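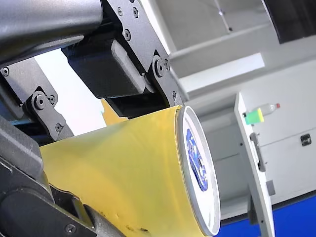 Kellthorpe Facilities Services – Service Desk
Ticket subject: Second-floor meeting room bookings released without notice
Category: Room scheduling
Priority: 3
Status: Closed
Assigned to: Rafferty Mercado
Opened: Jun 7, 2021

Summary as submitted
Staff in the Arango building report that recurring bookings for the second-floor meeting rooms are being released from the Rostomon calendar shortly after the start time. The panel outside the room then shows the room as free, and other groups are able to book it while the original meeting is still in progress. The requester asks that the affected bookings be restored and the fault corrected before the end of the week.

Environment
Rostomon scheduling service, hosted. Door panels supplied by Skavent, firmware updated in April. Rooms affected: 5. Rooms on the first floor are on the same service and have not been reported.

Log

Entry 1, 9:10 a.m.
Ticket accepted. The requester was asked for the titles and times of the released bookings. The reply lists weekly meetings only. Single bookings do not appear in the list.

Entry 2, 9:45 a.m.
Release settings reviewed. The building policy is that a booking is released if no one checks in at the door panel within 40 minutes of the start time. The second-floor rooms are set to 5 minutes. The first-floor rooms carry the correct value.

Entry 3, 10:20 a.m.
Release time on the second-floor rooms changed to match policy. A test booking was made in one room with no check-in. The booking was released after 5 minutes. The change had saved correctly in Rostomon but was not being followed by the panel.

Entry 4, 11:05 a.m.
Panel restarted from the administrator menu. Test repeated with the same result. Panel settings exported and compared with those of a first-floor panel. The second-floor panel has "Use local release rule" switched on. The first-floor panel does not. The installation notes make no mention of this setting.

Entry 5, 11:30 a.m.
Case opened with Skavent support. The exported settings were attached, along with the event history for the test room (200 lines).

Entry 6, 1:50 p.m.
Reply received from Skavent. The local rule is switched on by default when a panel is reset during a firmware update. Support advises turning the rule off and signing the panel back in to the scheduling service. A restart alone will not clear it.

Entry 7, 2:40 p.m.
Rule switched off and sign-in repeated on all second-floor panels. Test booking made with no check-in. The booking was held for the full 40 minutes and then released as expected.

Entry 8, 3:35 p.m.
Single bookings checked at the requester's suggestion. These were also being released early – the organizers had simply not reported it. No separate fault was found.

Entry 9, 4:15 p.m.
Released recurring bookings restored from the Rostomon history. Two of the restored meetings conflict with bookings made by other groups in the meantime. Both organizers have been notified by email and asked to agree on a room between themselves. The Service Desk does not decide between competing bookings.

Resolution
Local release rule disabled on the second-floor panels. Release time corrected in Rostomon. The panel installation notes have been amended to include both settings.

Note to requester
Please continue to check in at the door panel when a meeting begins. Bookings with no check-in will still be released under the building policy. If a booking is released early after today, reply to this ticket within 3 working days and it will be reopened. After that period, please submit a new ticket and quote the room name and the start time of the meeting.

R. Mercado
Service Desk, Kellthorpe Facilities Services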